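# The Petition at Brolldale

Extract from the record of the Student Assembly, February session. The chair was Imke Haberkorn, senior class.

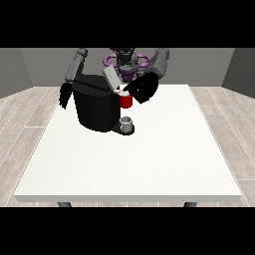 ## Item 4: The Library Hour

The Assembly received a petition bearing 67 signatures. It asked that the library remain open for one hour after the final bell.

Rakiya Iyamu presented it. She had been allotted two minutes and used less than one. She stated that her bus left at 4:50, that her apartment was loud, and that she did her homework on the stairs outside the gym.

Mr. Dufour, for the school, replied that an additional hour would cost 700 dollars each month. He regretted that the sum was not in the budget.

The chair asked whether any member wished to speak. Josée Wong asked which stairs. Miss Iyamu said the north ones – the lights there went off at four.

Mr. Dufour asked that this be entered in the record. He then asked for a short recess, which was granted.

On his return he moved, with the chair's permission, that the library be kept open on a trial basis until spring, and that he would sit at the desk himself. The chair reminded him that staff could not make motions. Miss Wong made it for him.

The motion carried. The Assembly proceeded to Item 5, lunch trays.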